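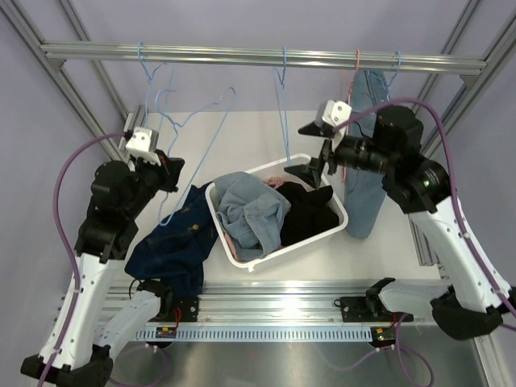

Wire hangers on the rail, blue ones and a pink one.

A thread on what I've learned about selling second-hand clothes online. I've been at it three years in April, evenings mostly, alongside a day job. People keep messaging me the same questions so I'm putting the answers in one place.

I sell under the name Kemeys. It's the street I lived on when I started. I tried Mindari first but someone was already using it for candles.

Numbers first. I have sold 998 items. I have 151 listed at the moment. I still have my first ever listing, a mustard cord pinafore, and I've reduced it four times. If you're a size 10 and like mustard, get in touch.

Where I buy: charity shops in smaller towns, house clearances, and a car boot sale when the weather is decent. City centre charity shops near me now price a supermarket blouse at £8, so I don't bother with them.

What sells for me: wool coats, men's knitwear, anything linen from May onwards, plain leather belts. Children's coats go within a day in September.

What doesn't sell: occasion dresses, anything with a slogan, suits. I've bought two suits and made a loss on both.

Measure everything flat. Pit to pit, shoulder to hem, waist, inside leg. Put the measurements in the first line of the listing. My returns dropped a lot when I began doing this, and so did the messages asking "would this fit a 14".

Labels mean very little with older clothes. I've got a skirt here marked 16 that would be tight on a modern 12. Say what the label says, then say what the tape measure says.

Wire hangers. They're fine for shirts and light blouses and for anything you're going to steam and pack the same evening. Don't leave a jumper on one. You'll get two little points at the shoulders and they're a pain to get out.

If you already have the points: damp cloth over the shoulder, steam, smooth it with your hand, leave it flat overnight. Works on wool most of the time. Acrylic, hardly ever.

Knitwear is stored folded, in a lidded box, with cedar balls. Check for moths before anything comes into the house. Anything wool goes in the freezer in a sealed bag for two weeks. Yes, it annoys the rest of the household. My brother-in-law Abenezer found a cardigan under the peas and still brings it up.

Smells. Airing on the line for a couple of days sorts out most of it. Cold wash with a cup of white vinegar for the rest. Cigarette smoke in a lined coat I have never fully shifted, so I don't buy them any more, however nice the coat.

Photos. Daylight, near a window, plain wall. Front, back, label, fabric label, and a close-up of every fault. I once missed a moth hole the size of a lentil and the buyer was right to be cross about it.

Postage is where beginners lose money. Weigh the parcel before you list. A heavy coat can tip you into the next price band and there goes your profit. I use paper mailing bags for tops and reuse boxes for coats.

Bobbling: get a proper fabric comb. The battery shavers are quicker but I've put a hole in two good jumpers with one. Go gently under the arms.

Buttons. Keep a jar. If one is missing and you can't match it, replace the lot. A full set costs me £3 or so at the market and the coat looks right again. Zinash Negussie taught me to sew on a shank button properly and I'm still grateful for it.

Tax. In the UK you get a £1,000 trading allowance each tax year, and that's on what you take in, before costs. If you're buying to sell and you go over it, you need to register. Keep a spreadsheet from day one. I didn't, and I lost a whole weekend to a carrier bag of receipts.

Offers. I'll take 10% off if someone asks politely. I don't reply to "lowest?". On bundles I'll go to 20%, as I'm only posting one parcel.

How long things take: a coat is 40 minutes from bag to listing if it needs steaming and a button. A plain top is 15. Work out your hourly rate once, then try not to think about it too much.

Edit, 4th October: several people asked about storage. I number every item and write the number in the listing. Tops are in boxes, coats are on a rail in the back bedroom under an old sheet.

Next lot of winter coats goes up this evening after eight. There's a navy duffel in there with all its toggles. Messages are open if you want measurements before then.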